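Rarnside Manipulation Group Newsletter
25 Oct 2025
Bench notes: handle grasps from the wrist camera

Work on the kitchen bench this month went to one narrow comparison: how much of the handle-grasp error comes from the controller and how much from what the wrist camera is able to see during the last part of the approach. The question was left open in the spring report, where both were changed in the same week and the results could not be separated.

Setup

The arm, gripper body and wrist camera stayed fixed for the whole comparison. Two things were varied. The first was the controller: the group's existing position controller against the Hulline controller, which accepts a compliance setting per axis and was run here with the vendor defaults except for the tool mass. The second was the exposure mode of the wrist camera, either automatic or locked at a value chosen by hand at the start of each session.

The task was to approach the door handle of the toaster oven, close on it, and hold for two seconds without pulling. Opening the door was left out of the scoring. A grasp was counted as seated if both fingers were in contact with the handle at the end of the hold and the commanded width had not reached its lower limit. Oratile Ngcobo scored every trial from the logs and did not have the controller labels while doing it.

Objects on the table were left in ordinary clutter and rearranged between sessions. The overhead view was used for the coarse approach only. From the handover point on, the pose estimate came from the wrist camera alone, and the overhead stream was recorded but not used.

Results

With automatic exposure, the two controllers could not be told apart. The failures came in clusters, always at the same stage, and replaying the logs showed the pose estimate jumping sideways shortly before contact. Both controllers then followed a bad target accurately.

Locking the exposure removed most of the jumps. In that condition the Hulline controller seated 33 grasps out of 38. The position controller was stopped early after two protective stops on the wrist joint, so there is no matching figure for it and none should be quoted. Its completed trials are in the shared folder with the stop events marked.

Of the Hulline failures, most were low contacts: the lower finger reached the curved part of the handle and slid along it. The compliance setting allowed the slide to continue without tripping anything. That is gentle on the hardware but makes the failure harder to detect online, as the force trace stays well inside the normal band. Pravesh Mofokeng has a detector based on finger width that catches these in replay. It has not been run live.
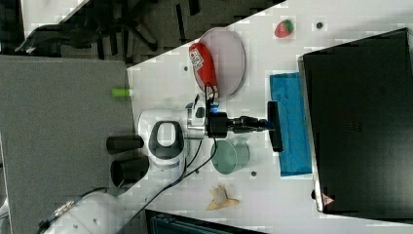
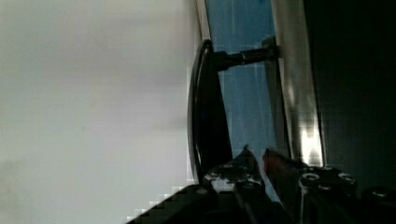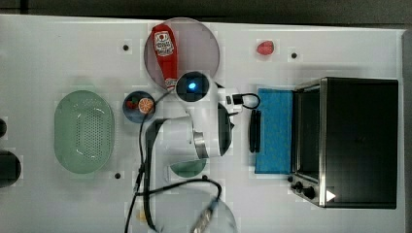
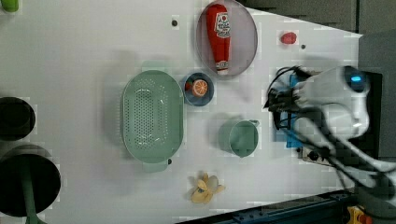 Kitchen bench, Rarnside. The second picture is a wrist camera view of a handle, with the gripper at the bottom edge and a glare spot on the metal to the right. The other three are views from above.

Notes on the wrist camera

Three things affect the estimate close to the handle, and they are worth keeping apart.

Glare. Brushed metal beside a dark handle is a poor case for automatic exposure. A small bright area moves across the picture as the arm advances, the exposure drops, and the handle edge merges with whatever dark region lies behind it. Locking the exposure does not remove the bright area; it only stops the rest of the picture from changing with it. A polarizing film was tried for one session and cost too much light. Prapai Wattanapong will repeat this with a lamp moved to the other side of the bench before the film is ruled out.

Occlusion. At close range the gripper hides the lower end of the handle. The estimator was fitting a full handle outline and treating the hidden part as missing data, which pulled the estimate upward. The outline is now trimmed to the upper post and the grip section once the camera is inside the handover distance. The change went in before the comparison began and applies to every trial reported here.

Compression. The wrist stream is compressed before it reaches the estimator, and blocks are easy to find along edges where pale and dark surfaces meet. Raising the bit rate cleaned up the stream but added enough delay that the Hulline controller began to oscillate at the slowest approach speed. The old rate was restored. A cropped stream at the higher rate is the obvious next test.

Notes on the controllers

The Hulline unit took longer to set up than its manual suggests. The tool mass has to be entered with the camera and cable load included, and a wrong value shows up only as a slow drift during the hold. Hooman Jalali weighed the full tool and wrote the procedure down in six steps; the sheet is on the bench wiki under the controller page. Please follow it after any change at the wrist, including a change of fingers.

Cable routing also matters more with compliance enabled. A cable that tightens at full wrist rotation acts as a light spring, and the controller will yield to it. Leave slack at the wrist and check it by hand at both ends of the rotation before the first run of the day.

The position controller remains the better choice for anything that does not involve contact with a fixed object. Free-space moves were smoother, and the loose objects on the table gave it no trouble.

Next

Kagiso Masilela has ordered a pair of Temine fingers with a shallow groove, intended to stop the slide along the lower curve. They will be compared with the current pair under locked exposure, Hulline controller only, with the same scoring rule. Six approach poses have been chosen for this, weighted toward the low contacts that failed in October. The pose file is frozen, so please do not edit it in place; copy it under a new name if you need a variant.

The Aguirre arm is not part of the plan until its wrist encoder has been replaced. Anyone with bench time booked on it should talk to Kagiso about moving to the second station.

Logs for all sessions are in the shared folder, sorted by controller and exposure mode. The trials from the polarizing film session are kept in a separate directory and should not be pooled with the rest.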